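Kitchen and Pantry Walk-Through, Malside Community Rooms
Inspected in June by Marin Vidmar. Comments added by Duarte Azevedo.

Result key: OK / Fix / Watch

1. Entrance and hallway
Door closes and latches without a push: OK
Mat lies flat: Fix
Comment: The back corner curls up. Tape held for a month last time. Replace the mat.
Hall light and switch: OK
Coat hooks tight to the wall: Watch
Comment: Second hook from the door turns by hand. Plug is probably worn.

2. Fire safety
Extinguisher gauge in the green: OK
Extinguisher tag current: OK
Fire blanket within reach of the stove: Fix
Comment: It was hung behind the pantry door, so the door has to be shut before anyone can get to it. Move it to the wall on the left of the stove, at shoulder height.
Smoke alarm tested with the button: OK
Exit route clear: OK
Comment: Folding chairs had been stacked by the rear exit at 11 in the morning and were moved before we finished. They belong in the storeroom - please put this on the hirers' sheet again.

3. Gas and electrical
Gas shutoff turns freely: OK
Outlets near the sink trip on test: Fix
Comment: Left outlet trips. Right outlet does not. Covered over and marked out of use. Electrician to be called.
Kettle and toaster cords: Watch
Comment: Toaster cord is stiff near the plug. No bare wire.
Meter reading: 2,356

4. Floors and food left out 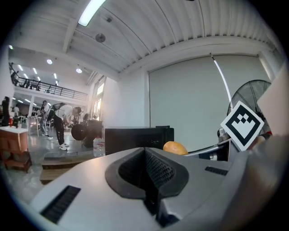
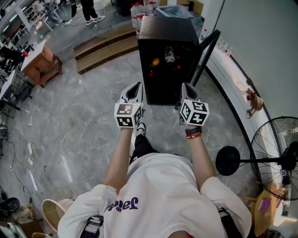

Floors cause more reports at Malside than everything else on this list put together, and most of those reports are slips near the sink. The rule on footwear has not changed: closed shoes with a grip sole, no sandals, no socks. A sneaker like the black one with the white sole is fine for general use, but anyone carrying hot pans should wear something with a leather or heavy synthetic upper. Fruit may be left out during a session, a single orange included, and goes in the pantry at closing.

Tiles cracked or lifting: Watch
Comment: Hairline crack by the pantry step. Same length as last time.
Grout sound: OK
Wet floor sign in its place: Fix
Comment: Missing. Check the Cloten hall before buying another.
Mop hung head up to dry: OK

5. Refrigerator and pantry
Refrigerator at 40 F or below: OK
Door seals clean and unbroken: Fix
Comment: Lower seal is split at the hinge side. Rakena quoted for this model before. I will ask if the price still stands.
Raw meat on the lowest shelf: OK
Open packets dated: Fix
Comment: Two bags of flour and one of rice had no date. Thrown out. A marker is now tied to the shelf.
Signs of mice or insects: OK

6. First aid
Box complete against the list in the lid: Fix
Comment: Short of burn dressings and blue bandages. Added to the Wellel order.
Accident book present, with a pen: OK
Comment: Book was present, pen was not. I left one - D.A.

Next steps
Right outlet and fire blanket first, before the next hire. Refrigerator seal and mat by the end of the month. All Watch items stay on the list for the next inspection.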